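### 3.2 Storage corners and the laundry spot

Second part of the home clutter survey, done in August in the Flekham flats. We looked at where household things end up when there is no closet for them. Not kitchens — those are in Section 4. Item types were coded with the Ponedell list (291 labels), which is weak on packaging. "Box, cardboard" covers a flat sheet and a full carton alike, so we split it by hand.

Two patterns in the tiled homes. First, cleaning and laundry gear gets stacked upward, stool first, then a bucket or basin, then whatever goes in it. Second, packing material stays long after a delivery, and other things get leaned on it or pushed in behind. Residents told us they keep cartons "for the next move". Few could say when that was.
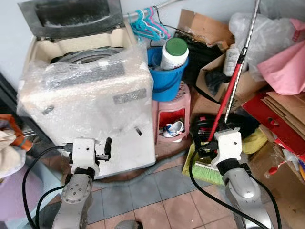
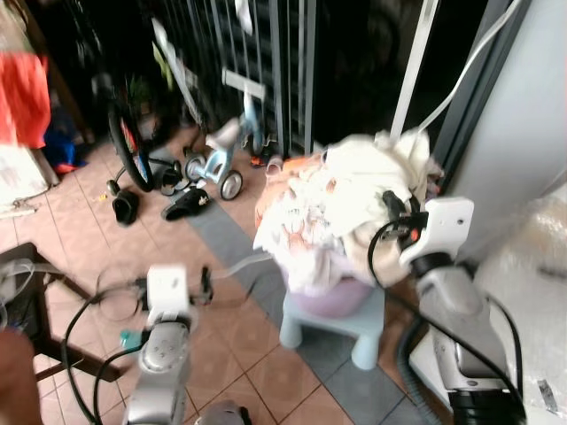
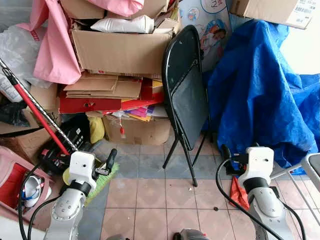
**Figure 4.** Storage and laundry areas in one home. Top: washing machine, bucket on a pink stool, broom. Middle: laundry in a lavender basin on a light blue stool, balance bike behind. Bottom: folded black chair, cartons, bags and a blue tarp.

### 3.3 Coding notes

- Plastic stools were coded as furniture at first, then moved to "support" when something was standing on them. Changed the totals more then expected.
- Bags inside boxes — count the box only, unless the bag sticks out.
- Covers (tarp, bubble wrap, sheets) get thier own label. What is under them is left blank, no guessing.
- Shoes under stools go with the stool group. Brorngate coders disagreed, see Appendix B.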